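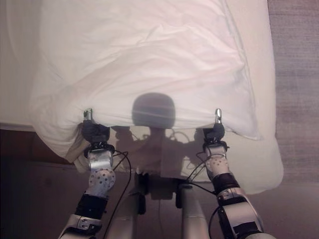

Figure 3. White pillow on a white sheet, held at two points along its lower edge. The fabric between the two points is slightly taut.

4.2 Edges and corners

The bedding records from Plarnden were coded for where the cloth was held when it was moved or straightened. We began with the pillows. They are the smallest items in the set and the ones that most often have to be handled again after the rest of the bed is finished.

A pillow has no flat edge in the sense that a sheet has one. The filling pushes the cover out, and the seam ends up somewhere on a curved side. When the lower edge is pinched at two places, the cloth between those places straightens and the rest of the pillow keeps whatever creases it had (Figure 3). The corners behave differently. A full corner bulges and folds over on itself, and a pull on the edge does little to change that. In our notes this is coded as "corner fold" and kept apart from "surface crease", which covers any line in the cloth that does not involve the filling.

The coding sheet had 1785 entries once duplicates were removed. Each entry stands for one item of bedding in one position. An item moved twice has two entries. Halima Shehu coded all the pillow entries and Poul Briem coded the sheets and duvets, and each then checked a portion of the other's work. Most disagreements had to do with the overhang category. A pillow whose corner droops past the side of the mattress was at first coded by one of us as "overhanging" and by the other as "on bed". The rule we settled on is that an item is overhanging if any part of it passes the mattress edge, however small that part is. The earlier entries were recoded to match.

White bedding was used throughout. This was the regular stock in the rooms and we made no attempt to change it, although it caused some trouble with coding. Where a white pillow lies on a white sheet, the border between the two has to be judged from shading, and a thick fold in the sheet can pass for a seam. Entries where the border could not be placed with confidence were marked "unclear" and left out of the counts in Section 5. They were kept in the shared file for anyone who wants to try a different rule.

4.3 Duvets

Duvets gave the longest entries. A duvet can be straight along one side and badly off along another, so a single code for the whole item was of little use. We divided each one into head end, foot end and two long sides, and coded the four separately.

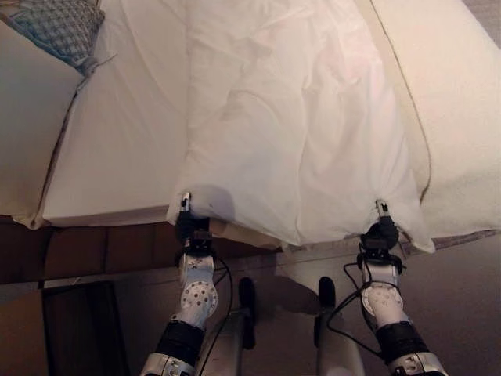
Figure 4. White duvet with its lower edge held at two points. The edge hangs in a gentle curve between them, with a pointed flap of fabric to the right.

When a duvet is held at two points on the same edge, two things happen in the cloth. Long folds run up and away from the edge, and short ripples collect at the holding points. The stretch in between drops into a curve over the side of the bed. How deep that curve is depends on the distance between the holding points and on how much cloth has already been brought forward. Outside the holding points the cloth is free, and if a corner lies there it hangs down in a point, as on the right side of Figure 4. We coded this as "free corner". It is worth its own code because a free corner has to be dealt with in a separate step, and it can pull the long side out of line while it hangs.

The mattress edge was our reference line for all duvet codes. On the bed in Figure 4 the sleeping surface is cream colored, with thin brown piping along the right side, and the piping made that side easy to follow wherever the duvet did not cover it. The wooden frame below gave a second line to check against. On beds with no piping we used the upper edge of the mattress side, and those codes should be read as less exact.

The duvets came from two suppliers, Somaleo and Zimness, and the two products were mixed in the linen store. Labels were legible in too few entries for us to compare them, so all duvets are treated as one group. We had planned to weigh a sample of each and did not get to it before the rooms went back into use in March. The sheets were all Araya stock.

Creases were coded by direction only. "Lengthwise" means running from head to foot, "crosswise" means side to side, and everything else is "diagonal". We tried a depth scale on the first batch and dropped it. The same crease could be given three different depths depending on the light, and nothing in the later analysis needed the scale.

4.4 Items away from the bed

A smaller group of entries covers bedding and cushions that were on other furniture. It was not part of the first plan. While testing the coding sheet we found that a pillow was often recorded on the bed, then not recorded at all, then on the bed again, and the gap made the sequences hard to read. Adding the sofa and the chairs as locations closed most of these gaps. 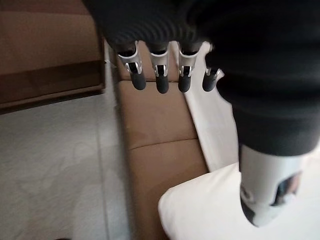

Sofa entries were coded with the same sheet, with two changes. The mattress edge was replaced by the front edge of the seat, and a code was added for items lying across the seam between cushions. A pillow that straddles the seam tends to settle into it, and its lower side takes on a fold that can still be there when the pillow goes back to the bed. We saw this often enough to keep the code, though the numbers are too small for a test.

Smooth upholstery and woven upholstery were coded separately. A pillow set down on a smooth seat can slide when the seat is bumped or another item is placed next to it, and in 11 entries the position changed between one record and the next with no handling noted. All of these were on smooth seats. We have left them in the data under the code "moved, cause not recorded".

Decorative cushions were noted when they were on or beside the bed, but their edges and creases were not coded. Their covers are heavier than the pillowcases and hold their shape, and the categories in Section 4.2 did not fit them well. The location codes for cushions are given with the rest in Appendix B.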